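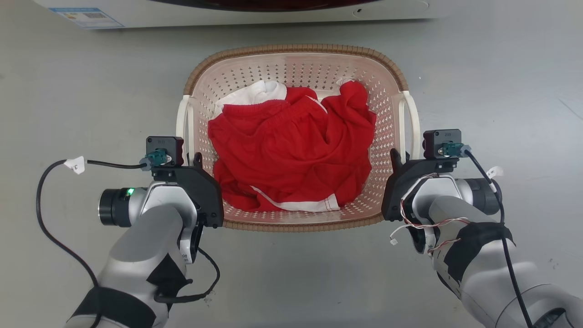
A pink laundry basket with brown trim and cream-white handles.

The Long Way Down: How a Canoe Shop in Sillinstead Got a Whole Town Paddling

By Eldana Asfaw

The first thing you hear at Alemneh Paddle & Portage is the bell on the door, and the second is somebody asking what river you're on your way to. They ask everyone. They asked the mail carrier while I was there (she was headed nowhere, but she had opinions about the Cadstead run, and we all stood and listened to them).

I came to Sillinstead to write about a store. I left four days later with a sunburned neck, a used bent-shaft paddle I absolutely did not need, and a strong wish to move.

Eldana Ayele opened the place in an old feed store at the bottom of Mill Street, with eleven canoes on the floor and a loan she still talks about with her eyes closed. Yes, we share a first name, and yes, it made the whole visit confusing and very funny. By the second morning the staff were calling us Shop and Magazine. Ayele grew up two hours from any water worth the name and learned to paddle at 26, on a rental that leaked.

"I was terrible," she told me, grinning. "I went in circles for an entire afternoon. I got out and asked the guy how much he wanted for the boat."

He wanted too much, and she paid it. That boat hangs from the rafters over the register now, patched in three colors.

What makes the store such a joy is how much of it you can try. There's a pond out back, dug by the feed company for reasons lost to time, and any boat in the building can go on it. You don't need an appointment. You pick up a paddle from the barrel, somebody helps you carry, and off you go past the cattails. I took out a fourteen-foot solo canoe that weighed less than my suitcase and spent half an hour just leaning it from side to side, finding the place where it firmed up under me. Then I tried a big, steady tandem and wanted that one too!

Rentals are the heart of the business. The fleet is 62 boats, every one numbered on the bow, and the regulars have favorites. Number 9 is booked solid through the summer. Number 31 supposedly pulls left. I paddled it for a whole morning and felt nothing of the kind, which the rental desk told me is exactly what Number 31 wants you to think.

Last season the store put 1068 people on the river through its beginner float, a slow five-mile trip that starts at the shop landing and ends at a gravel bar below Cadstead, where a van is waiting. The season before that it was 1034. Ayele keeps the tally on a strip of masking tape by the back door, and she's prouder of it than of anything she sells.

The float is where the town comes in. Before the shop, people in Sillinstead drove over the river on the way to work and that was pretty much that. The landing was a mud slope with a shopping cart in it. Now there's a timber step, a rack for boats, and a bench that's nearly always taken. The diner opens at five on Saturdays in season. The high school runs a paddling elective, and I'm told there's a waiting list.

I went along on a float with nine beginners, a pair of guides and a dog called Biscuit in a very small life vest. The water was low and clear, the color of weak tea over the sandbars. For the first mile everybody steered into everybody. There was a lot of apologizing. Then we came around a long bend under the sycamores and it went quiet, the good kind of quiet, and I looked back and saw nine people paddling in something close to a straight line. A man in the last boat had his eyes on a heron and his mouth wide open.

The lesson itself takes ten minutes on the grass. Hold the paddle by the grip on top, not by the shaft. Reach forward, bury the blade, stop when it gets to your hip. Look where you want to end up. The guides leave it there on purpose and teach the rest from the next boat over, one stroke at a time, when you've already discovered why you want it.

Upstairs is the repair loft, my favorite room in the building. It smells of varnish and cedar. People bring in canoes that have sat behind garages for decades, and the crew has put 101 of them back on the water. When I visited, the one on the stands was a wood-and-canvas boat with half its ribs out and new ones soaking in a trough, waiting for the steamer. You bend a rib while it's hot, fast, over the hull, and you've got less than a minute before it makes up its own mind. They let me do one. It's crooked, it's near the stern, and it's staying in.

The newest thing on the shelves is a line of dry bags from Amolix, a little company up the valley that sews everything in one room. Ayele and the owner test prototypes by filling them with saltines and throwing them off the landing. I watched a round. The saltines from the blue bag were crisp. The ones from the gray bag were soup, and the gray bag went back up the valley with a note pinned to it.

Ayele is planning an overnight route next, with two campsites on an island below Cadstead and a portage around the old dam. She has walked the portage so often this winter that there's already a path. The first trip is set for April, when the water is high and cold and the redbuds are out along the bluff. I asked how many spots were left and she flipped through the book for a while, frowning.

I've got one of them. I asked for Number 31.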